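Learning to Bake Rye in September

I've finally fallen for rye bread, and I've fallen hard!
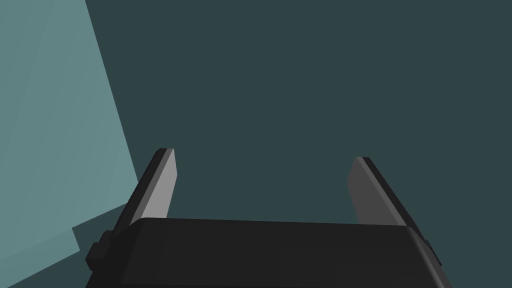
It started with a bag of dark flour from Dalsgaard, the little mill shop up the road, which I bought mostly for the label and then left in the cupboard all summer. September came, the kitchen cooled down, and I thought, okay, let's go.

Rye is so different from wheat. You don't knead it, you stir it (with a big spoon and a strong arm), and the dough sits there like wet cement and you're sure you've ruined it. My first loaf came out with a gummy line along the bottom. I ate it anyway, toasted, with far too much butter.

Gisela Navarrete, who taught the bread class I took last year, wrote back to my panicked email with two words: "Wait longer." So I did. I let the starter and flour sit for 12 hours, baked it low, and then left the loaf wrapped in a towel for 17 hours before cutting it. What a difference! The slices held together, the crust had softened, and the sour taste had turned almost sweet, a bit like malt.

I've made nine loaves now. The best had caraway and a spoonful of molasses, and the worst had raisins, which I'm not ready to talk about. Next up is one with sunflower seeds soaked overnight, and if it works I'll post the full recipe with weights. If you have a favorite rye, please send it to me, I want to try them all!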